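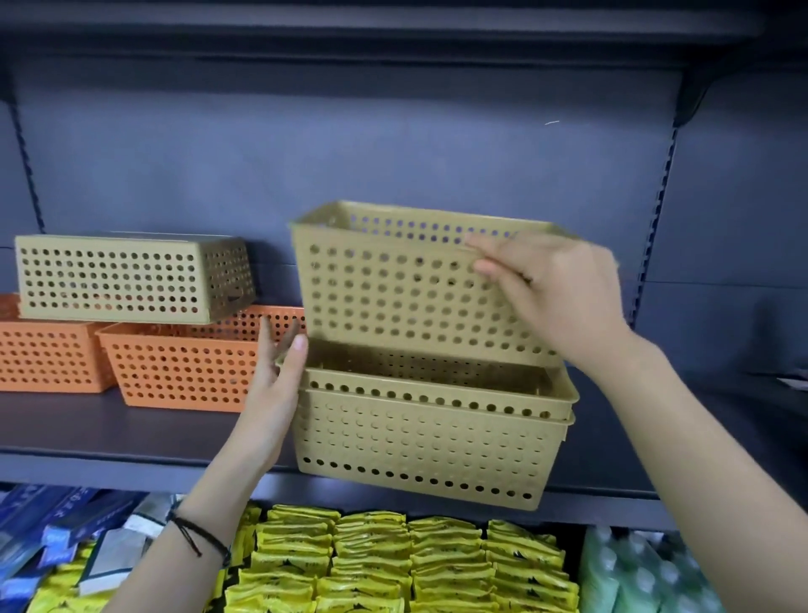 사진 1. 바구니 겹치기 시연. 맨 위 바구니를 기울여 들고 왼손으로 아래쪽 묶음을 받치는 동작.

Trultodgate 프로젝트 결과 보고서
진열 선반의 바구니 정리 동작 기록과 로봇 팔 적용
Ristmont 학생 로봇 동아리 조작반
제출일: 2021년 8월 5일

1. 과제 개요

우리 조작반은 올해 3월부터 선반 위의 플라스틱 바구니를 정리하는 로봇 동작을 과제로 삼았다. 사람이 선반 앞에서 하는 동작을 머리 높이의 카메라로 기록하고, 기록에 라벨을 붙인 다음, 동아리가 보유한 Orkix 로봇 팔의 동작 계획에 쓰는 것이 전체 흐름이다. 과제 이름은 Trultodgate로 정했다.

지난해에는 나무 블록을 쌓는 과제를 했다. 블록은 모양이 단순하고 속이 차 있어서 위치만 맞으면 대체로 쌓을 수 있었다. 바구니는 조건이 다르다. 속이 비어 있고, 벽에 구멍이 많고, 같은 종류끼리 안으로 겹쳐 들어간다. 겹친 상태에서는 테두리만 층층이 보이므로 바구니가 한 개인지 여러 개인지를 영상에서 구분하는 일부터 과제가 된다.

목표는 다음과 같이 잡았다. 첫째, 양손 시연을 일정한 형식으로 모은다. 둘째, 시연을 동작 단위로 나누어 라벨을 붙인다. 셋째, 그중 일부를 로봇 팔로 재현해 본다. 세 번째 목표는 일부만 달성했고, 그 내용은 5장에 적었다.

2. 대상물과 작업 공간

대상물은 벽에 둥근 구멍이 줄지어 난 직사각형 플라스틱 바구니다. 색은 주황색과 카키 계열을 썼다. 두 색을 섞은 것은 라벨 작업 때문이다. 같은 색만 겹쳐 두면 안쪽 바구니와 바깥쪽 바구니의 경계를 사람 눈으로도 확정하기 어려운 영상이 나온다. 반대로 색이 섞인 영상만 쓰면 모델이 색 차이에만 기대게 되므로, 같은 색끼리 겹치는 시연도 일부러 넣었다.

선반은 뒤판이 있는 어두운 색 금속 진열 선반이다. 작업은 한 단에서만 하기로 했다. 아래 단에는 포장 상품이 놓여 있는데 치우지 않았다. 실제 매장에서는 주변이 비어 있는 경우가 드물고, 처음부터 깨끗한 배경으로만 기록하면 나중에 배경이 조금만 바뀌어도 검출이 흔들린다는 것을 블록 과제에서 겪었기 때문이다. 위 단 선반이 시야 윗부분을 가리는 것도 그대로 두었다.

바구니의 처음 배치는 매번 바꾸었다. 바로 놓은 것, 뒤집어 놓은 것, 다른 바구니 위에 걸쳐 놓은 것이 섞이도록 했다. 배치 순서를 미리 정해 두면 시연자가 손을 외워서 움직이게 되어, 중반부터는 시연자가 선반 앞에 서기 전에 다른 부원이 배치를 흐트러뜨리는 방식으로 바꾸었다.

3. 시연 기록

시연은 선반 앞에 서서 양손으로 한다. 한 회의 시연은 흐트러진 배치에서 시작하고, 바구니를 색이나 방향에 따라 정리한 뒤 손을 선반에서 떼면 끝난다. 이렇게 모은 시연은 모두 392회다. 도중에 바구니를 떨어뜨린 시연도 버리지 않고 별도 표시를 달아 보관했다.

시연자에게 준 지침은 짧다. 바구니를 들 때 손가락이 완전히 가려지지 않게 할 것, 고개를 급하게 돌리지 말 것, 한 동작을 마친 뒤 잠깐 멈출 것. 속도는 정해 주지 않았다. 초반에는 다들 너무 천천히 움직여서 실제 정리 작업과 거리가 있었고, 회차가 쌓이면서 점차 평소 속도에 가까워졌다. 초반 기록과 후반 기록은 폴더를 나누어 두었다.

바구니를 들어 방향을 바꾸는 동작이 예상보다 까다로웠다. 짧은 쪽 양 끝을 잡으면 넓은 면이 몸 쪽이나 선반 쪽을 향하게 되고, 어느 쪽이 열린 면인지는 각도에 따라 잘 보이지 않는다. 벽과 바닥에 모두 구멍이 있으면 검출기가 바닥면을 옆면으로 판단하는 일이 잦았다.
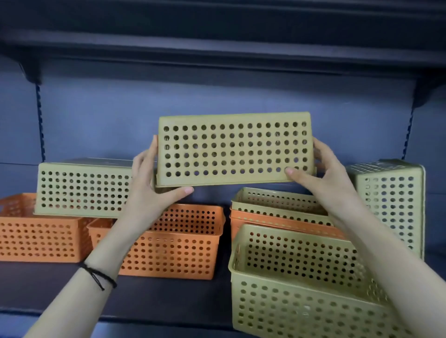 구멍의 줄 수를 보지 말고 테두리를 보라는 것이 중간 발표에서 나온 의견이었다. 다른 반 부원 한 명은 구멍 무늬는 어느 면에나 비슷하게 나오지만 테두리는 열린 쪽에만 있으니, 방향을 맞히려면 테두리를 따로 라벨로 잡는 편이 낫겠다고 했다. 같은 부원은 손이 테두리를 덮는 경우에는 그 방법도 소용이 없을 것이라고 덧붙였다.

이 의견을 받아들여 라벨 항목에 테두리 선을 추가했다. 이미 작업한 프레임도 처음부터 다시 보았다. 시간이 많이 들었지만 바닥면을 옆면으로 잘못 읽는 오류는 눈에 띄게 줄었다. 손이 테두리를 덮는 경우는 지적대로 해결되지 않아서, 그런 프레임에는 방향 불명이라는 값을 넣었다.

4. 라벨 작업

라벨 작업에는 Iordache라는 이름으로 동아리에서 직접 만든 도구를 썼다. 영상에서 프레임을 뽑고, 바구니 영역과 손 영역, 테두리 선을 표시한 뒤 동작 이름을 붙이는 단순한 프로그램이다. 작업을 마친 프레임은 4,000장이 넘는다.

동작 이름은 집기, 돌리기, 겹치기의 세 종류로 정했다. 처음에는 밀기와 누르기도 따로 두었으나, 부원마다 판단이 달라 같은 구간에 다른 이름이 붙는 일이 계속되었다. 밀기는 겹치기의 마무리에 포함하고 누르기는 없앴다. 이 결정 때문에 바구니를 다른 바구니 안에 넣고 나서 옆으로 조금 미는 구간이 모두 겹치기로 들어가 있다. 자료를 이어받는 반에서는 이 점을 알고 써야 한다.

한 프레임은 두 명이 따로 보았다. 결과가 다르면 영상을 앞뒤로 돌려 보며 맞추었고, 그래도 정하지 못하면 보류함에 넣었다. 보류함에 남은 프레임은 대부분 바구니가 겹치기 직전의 순간이다. 위쪽 바구니가 아래쪽 바구니에 들어갔는지 아직 떠 있는지를 정지 화면으로 판정하기가 어렵다.

겹친 바구니의 영역을 어디까지로 볼지도 오래 논의했다. 바깥에서 보이는 것은 테두리와 앞벽 일부뿐이므로, 가려진 부분까지 추정해서 그리자는 쪽과 보이는 부분만 그리자는 쪽이 나뉘었다.
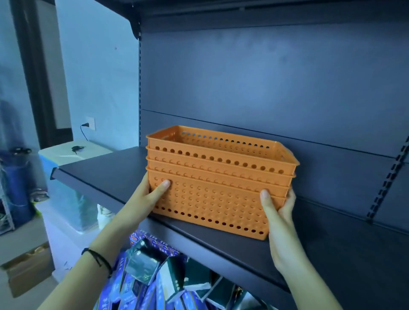
결국 보이는 부분만 그리기로 하고, 대신 한 묶음에 속한 바구니에는 같은 묶음 번호를 주었다. 묶음 번호가 있으면 로봇 팔이 맨 위 한 개만 들어야 하는 경우와 묶음 전체를 옮겨야 하는 경우를 나눌 수 있다. 사람은 묶음을 옮길 때 양손으로 아래쪽을 함께 잡는 경향이 있고, 한 개만 꺼낼 때는 위쪽 테두리로 손이 간다. 손 위치와 묶음 번호를 같이 보면 다음 동작을 어느 정도 미리 짐작할 수 있었다. 이 관계를 모델 입력으로 쓰는 것은 이번 과제에서는 하지 못했다.

색 관련 오류도 기록해 둔다. 카키 계열 바구니는 조명과 각도에 따라 황갈색에 가깝게도, 녹색에 가깝게도 찍힌다. 색 이름을 라벨에 넣었더니 부원마다 다른 이름을 적어서, 색은 주황과 주황 아님으로만 적도록 고쳤다.

5. 로봇 팔 적용

Orkix 팔은 한 대이고 그리퍼도 하나다. 양손 시연을 그대로 따라 할 수 없으므로 시연에서 한 손으로도 가능한 구간만 골랐다. 고른 것은 맨 위 바구니의 테두리를 잡아 옆자리에 내려놓는 구간과, 바로 놓인 바구니를 다른 바구니 안에 넣는 구간이다.

첫 번째 구간은 비교적 안정적으로 재현되었다. 바구니가 따로 놓여 있으면 테두리를 찾아 잡고 옮기는 데 큰 문제가 없었다. 묶음에서 꺼낼 때는 아래 바구니가 함께 딸려 올라오는 일이 있었다. 사람은 다른 손으로 아래쪽을 눌러 막지만 팔 하나로는 그럴 수 없다. 들어 올린 뒤 살짝 흔들어 떼어 내는 동작을 넣어 보았는데, 떨어진 바구니가 비스듬히 놓여 다음 동작에 방해가 되었다.

두 번째 구간은 재현이 고르지 않았다. 위쪽 바구니의 모서리가 아래쪽 테두리에 걸리면 그 상태로 계속 누르게 되어 비상 정지를 여러 번 썼다. 한쪽 끝을 먼저 넣고 나머지를 내리는 방식으로 경로를 바꾼 뒤 걸리는 일이 줄었다. 이 방식은 시연 영상을 다시 보다가 찾은 것이다. 사람도 바구니를 수평으로 내리지 않고 기울여서 넣는 경우가 많았다.

돌리기는 시도하지 않았다. 바구니를 공중에서 돌리려면 그리퍼가 테두리를 놓았다가 다시 잡아야 하고, 그동안 바구니를 받쳐 줄 것이 필요하다. 선반 면에 내려놓고 다시 잡는 방법을 설계까지는 했으나 위 단과의 간격이 좁아 팔꿈치 관절이 닿았다.
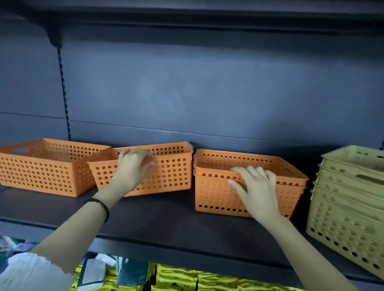
사진 2. 주황색 바구니 정리. 왼손은 기울어진 바구니의 앞 테두리를, 오른손은 겹친 바구니의 앞 테두리를 짚고 있다. 오른쪽은 옅은 색 바구니 묶음.

6. 남은 문제

시연자의 수가 적어 손동작의 습관이 자료에 그대로 남았다. 왼손으로 받치고 오른손으로 드는 순서가 대부분이며, 반대 순서는 드물다. 왼손잡이 부원의 시연을 따로 모을 계획이었으나 일정이 맞지 않았다.

카메라 위치도 시연자의 키에 따라 달라진다. 키가 작은 부원의 영상에서는 바구니 안쪽이 덜 보이고 위 단 선반이 더 넓게 들어온다. 영상마다 카메라 높이를 적어 두었어야 했는데 초반 기록에는 그 값이 없다.

라벨 지침은 과제 도중에 크게 바뀌었고, 바뀌기 전 버전의 파일이 아직 일부 폴더에 섞여 있다. 파일 이름 끝에 테두리 표시가 없는 것은 이전 버전이므로 학습에 쓰지 않는다.

7. 자료 보관

영상과 라벨은 동아리 저장 장치의 Trultodgate 폴더에 있다. Iordache 도구의 실행 방법은 같은 폴더의 안내 파일에 적었다. Orkix 팔의 경로 파일은 현재 그리퍼를 기준으로 만든 것이어서 그리퍼를 교체하면 잡는 높이를 다시 맞추어야 한다. 보류함의 프레임은 지우지 않고 다음 학기 조작반에 넘긴다.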